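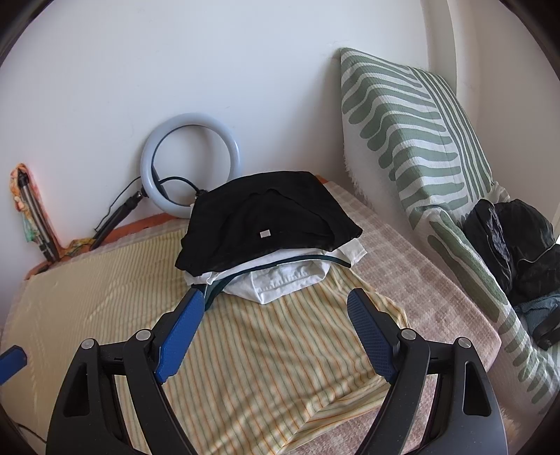 The Wokcombe people wrote back overnight and said the second batch of cotton took the dye unevenly near the selvage, and could we check whether the scour was long enough before they commit to more yardage.

July 18, 2019

Pulled the bath notes for batch 2. Scour was 40 minutes at a low simmer with soda ash, same as batch 1. The difference is the cloth. Batch 1 was the Pokum plain weave, batch 2 came off the Räsänen roll, which has a tighter edge and feels waxy when you rub it between your fingers. I think there is still size in it.

Drop test on the Räsänen, unscoured: water beads and sits. After the normal scour: soaks in quickly at the center of the width, slow at both edges. After a second scour with fresh soda ash: edge and center look the same to me. Did the test on 5 swatches and got the same thing each time.

So the plan is two scours for anything off that roll, with a full rinse between. The rinse matters. The water out of the first scour was the color of weak tea.

Weighed out for the trial: 236 g dry cloth. Alum mordant at the usual percentage, overnight soak, lid on. Madder from the Vorka sack, the older one. The newer sack is still sealed and I would like to leave it that way until we have finished with this question, otherwise we are changing the root and the cloth together.

Temperature crept up on me while I was on the phone. Got to it before it boiled but the bath may lean brown. Marked the swatch with a notch in the corner so it doesn't get mixed in with the good ones.

Washfastness: the February samples are still pinned up by the window and the left halves have faded more than I expected. Should have covered them properly. Not using those for comparison.

To do
- second scour on the rest of the roll, cut into shorter lengths so it moves in the pot
- pH strips are nearly gone, reorder
- write back to Wokcombe with the drop test results and ask if they still have an offcut from the bad edge
- clean the big strainer, there is root in the mesh
- ask whoever last used the small scale to put the batteries back

Cost so far on this order is $564 and that doesn't include the extra soda ash. Will add it when the receipt turns up.

Filed under: Dye Bench, Cotton
2 comments | 5 shares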